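4.2 What the shelf-fillers told us

The second of our two sites was the staff shop at Murnance, a small counter with snacks, drinks and tea that serves the people on the packing floor. Before the arm arrived, the counter was kept in order by whoever was on the early shift, and that person was nearly always Rianne Van Acker, who had been doing it for 14 years and had firm views on where everything ought to go. We spent a good part of September standing beside her (and, we fear, often in her way), and much of what follows comes from those mornings.

It would be easy to say that the arm took over her restocking, and that is how the managers at Ditell, who run the shop, first put it to us. What we saw was slower and more tangled. The arm handled 1,347 items during our stay, and it was good with boxes and bars, which hold their shape when you pick them up. Soft packets gave it more trouble. The staff soon learned to set out the counter with this in mind, so that a display which had once been arranged for the eye of a hungry coworker was now arranged partly for the reach of two black fingers. Figure 3 shows how mixed the goods on one small table could be — candy bars and boxes on a stepped stand, round tubs in front, foil packets in a basket, cans lying on their sides in a holder of their own.

Rianne had mixed feelings about all this, and she was generous enough to share them at length. She was glad to be spared the bending. She missed the chatting, though, because filling the shelves had been her reason to linger at the counter while people came by for coffee. Her coworker Baltazar Contreras saw it differently. He had been asked to look after the arm, and he spoke of it with real pride, as a new skill that he could take with him to another job. "I used to carry the boxes," he told us. "Now they call me when the boxes go wrong."

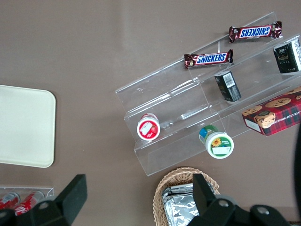 Figure 3. Stepped display stand, tray and basket on the counter table at Murnance, seen from the gripper.

Of the 70 short notes that staff left in our comment box, many touched on this same question of who gets called, and when. Several people asked for a plain written rule about it, and we think they were right to ask. A call for help took Baltazar away from his other duties, and those duties had stayed just as they were when his new role was drawn up. Ditell has since added the calls to his weekly hours. Rianne's mornings at the counter have no such line in the schedule, and we return to them in Section 5, where we compare her account with those we gathered at Soliman.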